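Ticket: wrist camera exposure drifting during motherboard sessions
Project: Navik, bench 2
Status: closed, reopened, closed again
Priority: raised to high by whoever was paying for the labeling

Original report

Picked up the Tradlow batch on Saturday to check it before training. 500 episodes of the CPU area task, recorded over several shifts in April. The overhead camera is fine. The wrist camera is fine until the arm comes down to the board, at which point the right half of everything turns into weather. The labeling tool flagged 200 episodes as "low contrast." The rest it passed, including several I would not have passed.

Expected: exposure stays put for the whole episode.
Seen: exposure wanders whenever the gripper comes near the socket.

First reply

Have you tried locking the exposure?

Second entry

Yes. It is locked in the config file. The config file has been locked since before I joined. What I have now learned is that the recorder reads a different config file, in a folder called old, and that one says auto. Changed it to manual and ran a short set to compare.

Result: better, not fixed. The brightness no longer pumps up and down, it just sits there being too bright on one side. The fill lamp is on the right of the bench and the camera gets the benefit of it on every approach. The processor's heat spreader is close to white at working distance, so there isn't much margin left for the lamp to eat into.
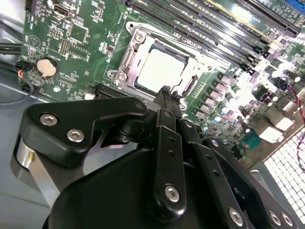

The next question was whether this matters for training or only for my mood. Ran the Setiawan policy on the old batch twice, once with everything and once with the flagged episodes dropped. With everything in, it hovers over the socket and then drifts left, toward the part of the board it can read. Dropped, it goes to the socket but has opinions about the angle. So it matters, and we can stop calling it cosmetic in the standup notes.

Things tried, in order

1. Lamp turned down to half. Socket looks good, left side of the board goes muddy. Overhead camera complains.
2. Lamp moved to the far side of the bench. Same problem, mirrored. I don't know what I was hoping for.
3. Sheet of baking paper taped over the lamp. Best result so far. Also smells faintly of cookies after an hour.
4. Proper diffuser ordered from Dustico. Same result as the baking paper, costs more, no smell.
5. Manual exposure one step lower, diffuser on. Keeping this.

Re-recording

Collected 300 new episodes with setting 5. Labeling tool flagged 29 of them. Went through those by hand and the usual cause was the operator pausing too long over the socket, which the tool also files under low contrast for reasons known to the tool. Kept the ones with a clean approach and threw out the rest.

Please do not merge the old batch and the new one without the lighting tag. Someone will want to, since more data is more data. The tag field is called light_v2. There is no light_v1.

Closed.

Reopened

Recorder update put the old folder back. Exposure on auto again. Deleted the folder, made a backup of it first, then deleted the backup. Added a check at startup that refuses to record unless manual exposure is on. It prints a rude message. The message can be edited in the startup script if we ever have visitors.

Closed again. Diffuser stays on the lamp. Baking paper is in the second drawer.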